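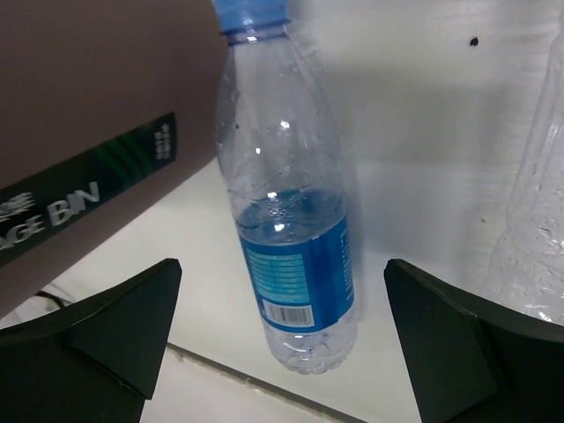 A half-finished water bottle is a sorting problem, and most workplaces have solved it badly. The usual arrangement is a row of bins with a label on each and a reminder taped above them. The reminder says to empty the bottle first. It seldom says where. In the office I know best, on the second floor of the Levska building in Clirkimcombe, the nearest sink is at the other end of a corridor and behind a door with a keypad. People put the bottle down on whatever flat surface is closest and go back to work.

My position is that the drain should be treated as part of the bin. If there is no place to pour within 10 steps of the place to throw, the sorting instructions will be ignored at a steady rate, and more signs will not change that rate.

Consider the weights. A 500 ml bottle with 200 ml left in it carries 200 grams of water, many times the weight of the plastic. A bag of such bottles is mostly a bag of water. It tears, it leaks into the paper next to it, and whoever carries it down the stairs is hauling a liquid that could have gone down a pipe. An emptied bottle with the cap screwed back on is light, and if it is squeezed flat before the cap goes on it takes up far less room.

Tsegereda Endale, who ran facilities at Workneh before moving to Levska, objects that a pour-off container is one more thing to clean. She is right. Ours was a bucket with a funnel lid, and by the end of its first September it had a smell, mainly from juice and sweetened coffee. Her preference is to remove single-use bottles from the meeting rooms and put out jugs. I have no argument against jugs - I would only note that visitors arrive with bottles of their own, and that a policy on purchasing does nothing about what comes in through the front door.

The second fault is the general-purpose tub. Any open container without a stated use will collect bottles, cables, and lids in about that order. A label reading "storage" does not help, as it describes every container ever made. The label should name the contents: "empty bottles, caps on." The Fladine catalog we order from offers 2 label sizes, and the smaller one holds those four words without trouble.

Cost is a weak objection. A bucket, a funnel lid, and a printed label are petty cash. The weekly rinse takes a few minutes and should be written into somebody's duties, by name, before the bucket is bought.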